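Progress report: the shared meeting room, May to September

To: Clotilde Royer, Wernier Fund

Hello Clotilde, and thank you for being so patient with me — I know you wanted this before the end of the summer and I kept putting it off until the new cupboards had a delivery date. They still haven't got one, so I'll write without it.

You'll remember that the grant had two halves. The first was for making the meeting room usable again for the people who book it, and the second was for sorting out the papers, gifts and odds and ends that had been piling up in there for years. I'm happy with the first half. The second is going more slowly than I promised you in May, and I'd sooner tell you that now than in the final report.
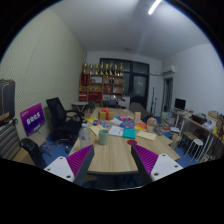

Dehua Tang
Room and supplies coordinator
September 27, 2023

So, the table. We kept the long light wood one after all. I'd had a quote from Trummer for a new one, and it was a perfectly nice table, but everyone I asked said they liked the old one, and it takes a big group without people bumping elbows. That left a good bit of the furniture line unspent, which I'd like to move across to storage if you agree (more on that at the end).

What I haven't cracked is what ends up on it. People come in with leaflets, notepads, snacks and a cup of something, the meeting finishes, and a fair amount stays behind. There are yellow notepads on there that I can't throw away because somebody has written on them, and booklets that might be wanted or might be years out of date. I did try a tray by the door marked "leave it here and I'll file it". It filled up with sweets wrappers in a week! The tray has gone. The new plan is a short clear-up slot at the end of every booking, five minutes, put into the calendar so it can't be talked over.

The paper sorting itself is further on than it looks. We've been through 2,781 loose sheets and booklets so far, and 482 of those were worth keeping and have been filed by year. The rest went for recycling, apart from one box of duplicates that a colleague wants for a display. I'd guessed we'd be finished by now, but I hadn't reckoned on how many people would want to look through things before letting them go.

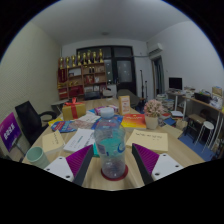
Cups and bottles are the other thing I spend my days on. I bought coasters out of the small items budget, and they do get used, though perhaps more by bottles than by cups. I'm not going to buy any more. I would like to get a proper rack for the cups, so they have somewhere to go that isn't the table, and Lumov do a small one that would fit on the side table with the grey top. It's cheap enough that I don't think it needs a separate form, but do shout if it does.

The display shelf at the back is staying where it is. I had a notion of moving it to the long wall and was talked out of it — it's heavy, it's full of framed certificates and plaques, and every one of them matters to somebody. We'll list what's on it instead and write a small card for each piece. The artificial plant stays too, by popular demand. I offered real ones and the answer was a very firm no, as nobody wants to water them over the holidays.

Gifts are a bit of a puzzle. Visitors bring them, they're beautifully wrapped, and then they sit on the table because it seems rude to put them anywhere else. I'd like to clear one compartment of the shelf for them, and I'll ask at the next users' meeting.
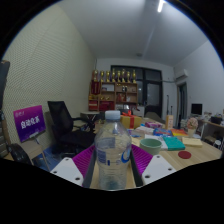 The department sign and the meeting table, with a gift box still waiting for a home.

On bookings, the room was used 155 times over the period, which pleased me no end. The Zerkidlow booking sheet is working well now that people have stopped writing in pencil on the old paper one.

What I need from you is a yes or no on moving the leftover furniture money to storage, and a word on whether the final report can slip until the cupboards are in. I've got the receipts in a folder and can send them whenever you like.

All the best,
Dehua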